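Bench Notes > Talks > Casting and Finishing

We use cookies to remember your reading preferences. Accept | Manage

Speaker notes: Porosity in cast silver rings
Deltitz Jewelry Makers' Meeting, April 6, 2021

Slide 1. Title. Start with scope. Sterling only, lost-wax, vacuum-assisted. Gold gets one slide near the end. Stone setting is left out.

Slide 2. Two kinds of porosity. Gas porosity gives round pores with smooth walls, spread through the section. Shrinkage porosity gives ragged, branching voids, usually where a heavy section meets a thin one. On a signet ring that means the shoulder, just under the table. Hold here until people have compared the two cross sections.

Slide 3. Why rings are awkward. The shank is thin and freezes first. The head is thick and freezes last. If the sprue is attached at the base of the shank, the head is cut off from its feed metal while still liquid. Moving the sprue to the head costs cleanup time and sometimes detail. Say which detail. On the Akanda pattern it was the border line inside the bezel, which had to be recut by hand.

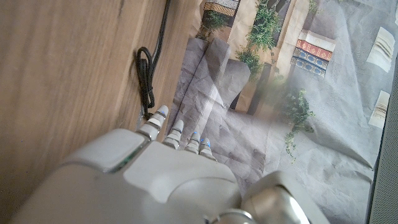 Slide 4. Sprue size. The sprue must be at least as thick as the section it feeds. Two sprues on a heavy head, joined before the button. Keep them short. Round the joint with wax, no sharp inside corners. Sharp corners break off bits of investment and those bits end up in the ring.

Slide 5. Burnout and flask temperature. Read the schedule out slowly, people write it down. Keep the flask cooler for heavy rings and hotter for filigree. Mixed trees are a compromise, so avoid them. Investment made with gypsum starts to break down when it is overheated in the presence of carbon, and the sulfur gas goes into the metal. Finish the burnout fully before casting.

Slide 6. The Skullberg batch. 981 rings cast, one pattern, same alloy supplier. The first 10 were sectioned before any change was made to the tree. All of them showed shrinkage voids at the shoulder. Moving the sprue came next, then the flask temperature. Do not claim the second change did anything on its own. The two were never separated.

Slide 7. Finishing. Sand in one direction, turn the ring, sand across. Stop at 800 grit and inspect before going to the wheel. Polishing compound fills small pores and hides them until the first ultrasonic clean. Inspect again after cleaning, under a loupe, with a side light.
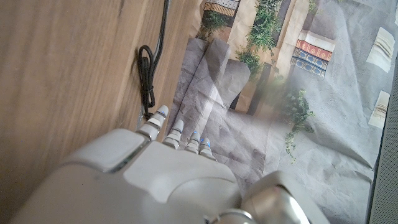

Slide 8. Oxidized finishes. Liver of sulfur collects in open pores and makes them look like pepper. A customer may accept this on a rough band and will not accept it on a flat table. Test on a cut sprue from the same pour. Warm solution, short dips, rinse between each.

Slide 9. Repair. Single pore: drill, plug with wire of the same alloy, solder, file flush. Laser if available, with matching wire. Cluster of pores: scrap the ring. Burnishing closes the surface only, and the pore opens again when the ring is resized.

Slide 10. Gold, briefly. 14K yellow shrinks too, and the sprue rules carry over. The temperatures do not. Refer to the alloy maker's sheet.

Slide 11. Reusing metal. Half fresh metal by weight, clean buttons only. No soldered scrap in the pot. The Covano handout has the record sheet for logging each melt. Point to the column for flask temperature, which people leave blank.

Questions. Likely first one: does deoxidized alloy remove the need for any of this? Answer: it helps with firescale and some gas, and has no effect on a badly placed sprue.

3 comments | 14 shares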